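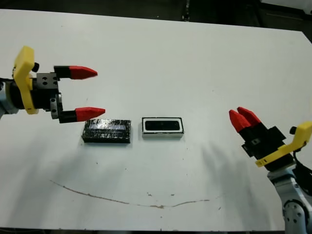 Ticket 1269
Flemton Workshop, Dillinstead: shared bench tickets
Subject: Left arm stops short of the block, right arm won't hold its grip reading
Opened by: Anatole Marty
Status: Open, partly fixed
Bench: two-arm table

First message

Hello all, and sorry in advance for the length. I have been at this since lunch and I'd like to get it down while it is fresh, partly for whoever has the bench next and partly so I stop repeating my own mistakes.

The job is the one I've been on all spring. The left gripper takes the dark block off the table and sets it into the slot in the white tray, and the right gripper is supposed to steady the tray while that happens. I start with the block and the tray side by side, a little gap between them, and the left fingers wide open. It ran very nicely last week. Today the left arm comes in, stops a bit too high and a bit too far to the left, and closes on air. Then it goes ahead and does the whole placing motion with nothing in its fingers, very politely, and reports success.

The right arm has its own trouble. I close it, the red tips come together as they should, and the Vustus controller says it is open. If I leave it alone for a minute it changes its mind. If I wiggle the cable behind the wrist it changes its mind faster, which I suppose is a clue.

What I have tried so far:

Power off at the wall, waited, power on. No change.
Re-homed both arms. No change on the left. The right one read correctly for two cycles and then went back to its old ways.
Loaded the saved positions from October. Worse! The left arm went for a spot well past the tray and I had to hit the stop. Please don't load those, I think they were taught before the table got moved.
Swapped the red fingertips on the left hand for the spare set. No change, so I've put the originals back on.

One more thing that may matter. The block is glossy black and the lamp throws quite a shine on the top of it. I did wonder if the camera was finding the bright patch and taking it for the edge. I haven't tested that yet.

Anatole

Update, same afternoon

Tested it. I turned the lamp to face the wall and ran 12 picks. The left arm still stopped in the wrong place on every one of them, by what looked like the same amount, so I'm letting the lamp off the hook for now. If it were the shine I'd expect the arm to wander about a bit from one try to the next, and it's as steady as can be. Steadily wrong, but steady.

That got me thinking about the mounting. I put a wrench on the screws behind the yellow bracket on the left wrist and two of them turned a good quarter turn before they bit. The Cordier printout taped inside the cabinet door does say to check those every month, and I will own up to not having looked at them since the winter. I've snugged all of them and gone over the right wrist too while I was there. Those were fine.

After tightening, I re-taught the pick position by hand. I'd forgotten how fiddly this is, so for the next person: bring the lower fingertip down to the corner of the block nearest the tray's opposite side, meaning the far left corner as you stand at the bench, and save it there before you do anything else. Then move in over the block and save again. If you skip the first one, the arm takes a shortcut and knocks the block crooked.

Result: 35 runs, 34 good. The one bad one was my fault, I bumped the table reaching for my coffee.

I'm calling the left arm fixed, with fingers crossed.

Second update, end of the day

The right arm is not fixed. I unplugged the cable at the controller end and cleaned the contacts, and that made no difference I could see. With the arm parked and closed, I can hold the cable still and get a correct reading for as long as I like. The moment the wrist tilts over and the cable has to curl, the reading flips to open. So I think there's a tired wire somewhere close to the wrist, and I'd sooner have a second pair of hands before I start taking covers off.

For now I've told the program to ignore the right grip reading and simply wait two seconds after closing. It's not pretty but it will do for a demo. The line is marked with my initials, so please take it out again once the cable has been replaced. Otherwise someone will lose an evening wondering why the arm never complains about an empty grip.

Still to do:

Order a cable for the right wrist. I have the part name written down at home and will add it.
Delete the October positions, or at least rename them so they can't be loaded by accident.
Wipe the table down properly. The long brown mark across the front half didn't budge with water.

If anybody has had the same flipping reading on this controller, I'd be very glad to hear how you cured it. I'm back on the bench Thursday evening and happy to put the kettle on for company.

Anatole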